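Collecting Teleoperated Demonstrations for Kitchen Door Tasks

Project report, Robotics Laboratory course
Authors: Seraina Camenzind, Remo Fabbri
Supervisor: Arturo Serra

Abstract

We collected 200 teleoperated demonstrations of a robot arm opening and closing the door of a countertop microwave oven, and used them to train an imitation policy. The report covers the recording setup, the operator protocol, the filtering of episodes, and the problems we found in the data. Training results are given only briefly and are covered in the companion report by Haris Shaikh.

1. Introduction

Doors are a common test for learned manipulation. The motion is short, the end state is easy to define, and the path of the gripper is constrained by the hinge. A policy that drifts a small distance from that path will either lose contact or build up force against the joint limits. Earlier course projects in our lab used drawers and loose objects, where small path errors have little effect. We wanted a task in which the quality of each demonstration mattered more than the number of demonstrations.

The project had two questions. First, how consistent are demonstrations from operators with different amounts of practice? Second, does removing hesitant or corrected episodes improve the trained policy, or does it remove recovery behavior that the policy needs?

2. Hardware and software

The arm is a seven-joint Franka Emika with a two-finger parallel gripper. It is commanded in Cartesian space through an impedance controller. Translational stiffness was lowered from the lab default after early trials in which the door pulled the wrist sideways and triggered the collision reflex.

Operators used a handheld six-axis input device. The trigger closes the gripper, and a side button pauses the mapping between hand and arm so that the operator can reposition. Pauses are written to the log as a separate channel. We did not log them in the first version of the recorder and had to discard the early pilot data for that reason.

Recording runs on Mindov, the lab's in-house logging package. It stores joint positions, joint torques, gripper width, commanded pose and the camera streams with a shared clock. Tiina Koivisto maintains the package and added the pause channel for us in June.

3. Task definition

Each episode has one of two labels, open or close. In an open episode the arm starts from a home pose with the door closed. The episode is successful if the door passes a marked angle and the gripper then moves clear of it. In a close episode the door starts at a random angle set by hand, and success requires the latch to engage.

We allowed pushing from the inside face of the door once it was open. Pulling the handle through the full arc was also allowed, but operators stopped using this method because the wrist reached its joint limit before the marked angle.

4. Operator protocol

Three operators took part. Two had used the device in previous projects and one had no experience. Each operator completed nine practice episodes, which were not kept. Recording was done in blocks with a break between them. The start pose was varied between episodes by a script, and the objects on the counter were moved by hand between blocks.

An operator could mark an episode as bad immediately after finishing it. The second person at the station also gave a label without seeing the first one. Where the labels disagreed, the episode was replayed and discussed.

5. Workspace and cameras

The fixed camera gives the policy its only view of the whole work area, so its placement was decided before anything else. We tested a position directly in front of the oven and rejected it: the forearm covered the door during the approach. The final position shows the hinge motion and the fingers at the same time for most of the trajectory. The objects behind the gripper are still partly hidden by it.
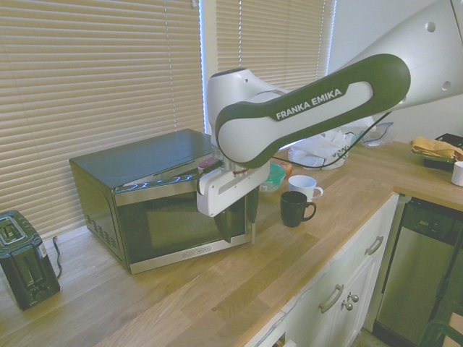
Background variation was limited on purpose, because we wanted failures to be traceable to the door contact. The counter still holds ordinary kitchen items, including the black toaster at the far left and a white and a black mug near the middle. They serve as distractors and are never touched in a valid episode. Lighting was harder to control. Daylight comes through between the slats even with the blinds down, and the brightness along the right side of the window differs from the rest of the wall. We locked exposure at the start of each block. The door position is also a weak visual signal when the door is only slightly ajar, with the tinted glass hardly shifted from its closed position, and labels for the start angle were therefore entered manually.

6. Filtering

Three filters were applied in order. The first removed episodes with dropped camera images. The second removed episodes with a collision reflex. The third removed episodes in which the pause button was held for more than a fifth of the total time. Long pauses were most frequent just before contact with the handle, and mostly in recordings by the new operator.

Remaining episodes were trimmed at both ends to remove idle time. Without trimming, the policy learned to stay at the home pose, and in some rollouts it never left.

7. Results

The policy was trained for 4000 steps on the filtered set and again on the unfiltered set. The filtered version approached the handle more directly. The unfiltered version was slower but recovered more often after a missed first contact. We did not run enough rollouts to state a firm difference between the two.

Between operators, the approach paths were similar and the release motions were not. One operator backed straight out, while another rotated the wrist first. The policy sometimes mixed these and caught a finger on the door edge. A written rule for the release should be added to the protocol before more data is recorded.

8. Open items

Torque data was recorded but not used as an input. The close episodes need a latch sensor to replace the manual check. The start angles entered by hand should be compared with a measured value for at least one full block.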